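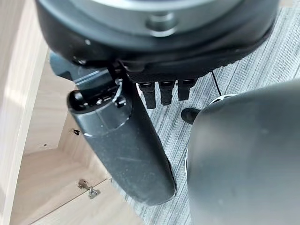
Boxing Day leftovers, how long are you game?
Posted Fri 26 December

mabli_p
We did a whole ham yesterday and I reckon there's 4 kilos of it left, plus prawns. Mum says the ham's right till New Year in a damp ham bag. Is it? And the prawns?

tudur85
Prawns today or bin them, sorry! Ham's fine for ages, just rinse the bag in water and vinegar every couple of days.

Kikine
Disagree on the prawns. Mine went straight from the esky to the fridge and I'll happily eat them tomorrow arvo. Depends how long yours sat on the table while everyone was opening presents.

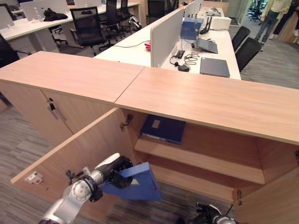
Anyway, I'd worry more about the stuffing (ours has egg in it) and whatever's left of the pav.

tudur85
You're braver than me mate. I got crook off a prawn cocktail in 2007 and haven't forgiven it.

mabli_p
They were out through lunch and most of the cricket chat... so bin. Ham bag's soaking now. Anyone got a good pea and ham soup that doesn't need the bone? The dog's got the bone.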